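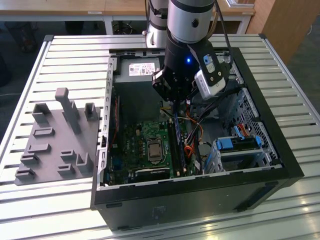 The Dell on its side on the slatted table, cover off. PSU at the far end, drive cage on the right.

Aug 20, 2023

Teardown notes for the old Dell tower, which I've been calling Miranda because every machine in this shop ends up with a name and I'd run out of the good ones. Plan is to see what's worth keeping before the September parts sort.

Side panel came off without any drama. Not much dust, to my surprise! The power supply label is all there for anyone who wants to copy the ratings into the sheet – I haven't yet. The drive bay has the blue plastic latches, and I'd like to keep those whatever happens to the rest, we're always short. Same goes for the red SATA cable if it clicks in properly at both ends.

Power wiring is the usual orange, red, yellow and black spaghetti. I want it tied back before any more work goes on near the memory. Sadao Chiba has the box of reusable ties, ask him, and please put them back in the box (I'm talking to myself here too).

Two sticks of memory to pull and test. If they're good they go in the Damier drawer with the others, labelled by size. Colour stickers fell off last time so use the paint marker.

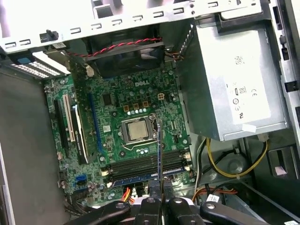 Looking down on the board. No cooler on the CPU, memory slots just under the socket.

Processor is still in its socket with the retention frame over it. Go easy around that lever – I bent one on the Ellitz board and spent an evening on it with tweezers and bad language. Paste is on the shelf, the tube marked 7, and the older one should go in the bin.

There's a narrow expansion card in beside the white PCI slot. It has a small label but I haven't looked up what it is. The long blue slot next to it is empty, so there's room to try the spare card from the Cliltura lot if we can find its bracket.

Still to do:
tie back the wiring
memory out, tested, bagged
look up the expansion card
new coin cell, whether it needs one or not
enter the lot on the sheet as number 198

Budget for the whole thing is $100 and I'd like to spend none of it. Screws are in the margarine tub, lid on.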